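Bin night at robotics club

I've been meaning to write about robotics club for ages, and my sister has finally nagged me into it (she says I talk about it at tea anyway, so I may as well type it up). So, hello! I joined the Jiltbridge evening group last October, having never held a soldering iron in my life, and I'm now one of the people who stays until they turn the lights off.

This term's project is called Porero. The idea is a two-armed robot that can tidy up a hotel room, or at least the dull bits of one. We all got to argue for a chore in the first week. I wanted bed making, because I hate it, and was told very kindly that sheets are a nightmare and I should pick something with edges. Somebody else wanted windows. We ended up with bins.

I was a bit sniffy about bins. Then I tried writing down everything I do when I empty the one in my own bathroom, and I filled a page and a half. You pinch the liner, you gather it, you hold the bin down with your other hand or your foot so the whole thing doesn't come up with the bag. You shake it a bit. Then there's the new liner, which sticks to itself, and has to be opened and tucked over the rim, and it always slides in on one side. I've been doing this since I was seven and I still swear at it.

The code side is called Ugwu, which was the name of the folder when we inherited it from last year's lot and it has stuck. I'm mostly on that. My bit is the grip settings - how far the fingers open, how hard they close, and how slowly the arms come up to the rim. Too soft and the bin slips. Too hard and a cheap plastic one bends in the middle like a taco, and then the bag pops off. I changed one number from 3 to 7 a few weeks ago without telling anyone and we spent most of an evening wondering why the left arm had gone so grumpy. I owned up in the end (I brought biscuits the week after).

What I've learned most about, weirdly, is plastic bags. They're see-through, they crinkle, they never make the same shape twice. A box is a box whichever way you turn it, but a bag is a different object every time you breathe near it. We keep a tally of practice goes on the whiteboard and the aim is 1,000 before the end of term. The last time I looked we were on 67, so, um, there's a way to go. Sunday sessions have been added and I've said yes to all of them, which my knees may regret, what with all the crawling after dropped liners.

Carpet is the other thing! On a hard floor a light bin skates off the moment you nudge it, and on carpet it drags and tips instead. I had one lot of settings I was really proud of from the workshop bench and they were useless the first time we tried them somewhere with a bed and a bedside table to work round.
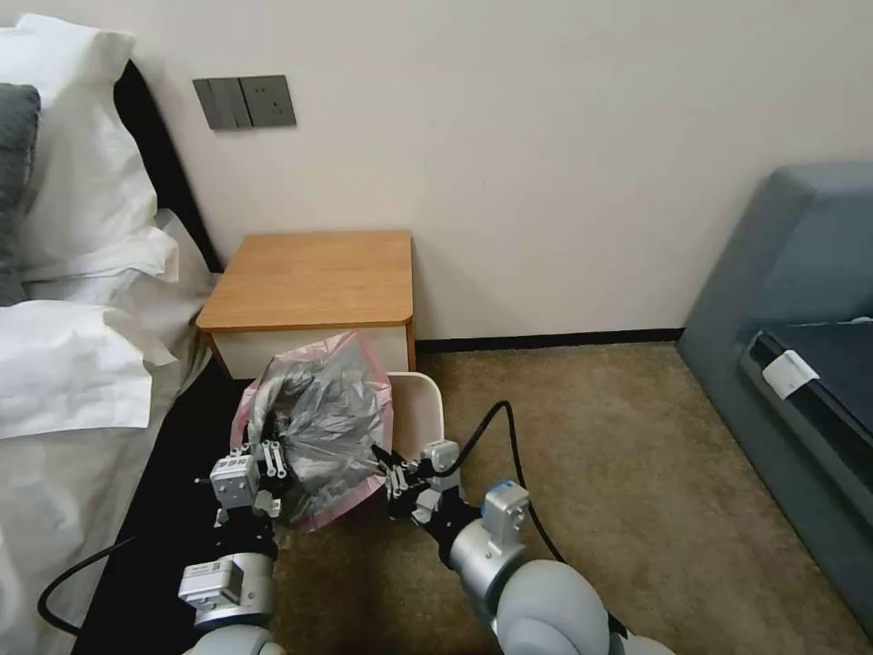
Both arms on the rim up there, and the grey bag bunched up in the pink liner. The next one has the bin on the floor in front of the bedside table.

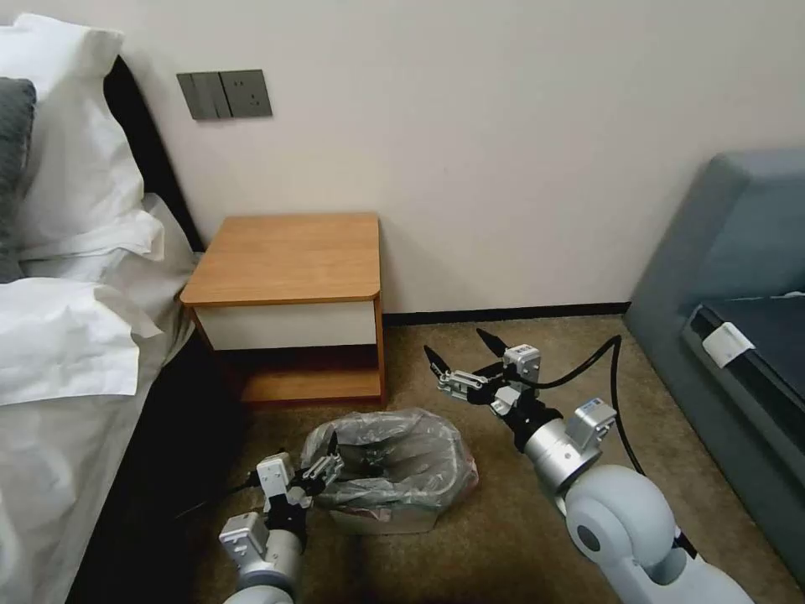 What's next

The regional show, which is called Sosard, and which I'd never heard of before I joined. Each team gets a table, a slot and a set of judges who wander over with clipboards. I'm down to do the talking for ours, as I'm apparently the chatty one. I've got a first draft of what to say and it's far too long, mostly the part about bags.

Before then I want to sort out the liner tuck, and I'd like to try a taller bin as well as the little ones. I also need to write proper notes for Ugwu, so that next year's group doesn't have to guess what my settings mean. At the moment one of them is just labelled "nicer".

If anyone reading has ever got a robot to open a brand new bin bag, the kind where you have to rub the top between your fingers, please tell me how. I'll be on the bench with a roll of them until I crack it.

7 comments
3 shares

Recent posts
My first go at soldering (with plasters)
What to bring to club night
Why I gave up on the knitting machine
Jiltbridge in the rain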